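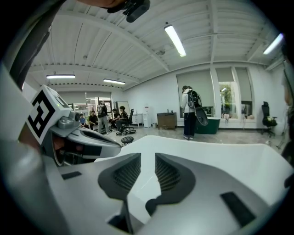 Piano lessons at Flunutitz - the stuff people ask me

Do you take adult beginners?
Yes, and I love teaching them! My oldest student started at 59 and plays better left hand than I did after music school.

How long is a lesson?
52 minutes. It's an odd number, I know, but it gives me time to scribble your practice notes and let the next person in.

Do I need a real piano at home?
Not for the first few months. A keyboard with weighted keys is fine (please get a proper stand, though - the ironing board trick is murder on your wrists).

How much should I practice?
Fifteen minutes a day beats one giant session on Sunday night. If you skip a few days, come anyway and we'll practice together.

My kid is four. Too young?
Usually, yes. Call me and we'll chat, but I mostly start kids at six. Teresa Pietrzak runs a singing group for little ones on Thursday mornings and it's a hoot.

What if I have to cancel?
Text me by noon the day before and we'll move it. You get 3 moves a term. After that I charge for the lesson, sorry!

Is there a recital?
We have 2 a year, and both are optional. The spring one is in April, with cake.

Where do I park?
Behind the bakery on the Wysocka side. The spots out front are for residents and they do tow.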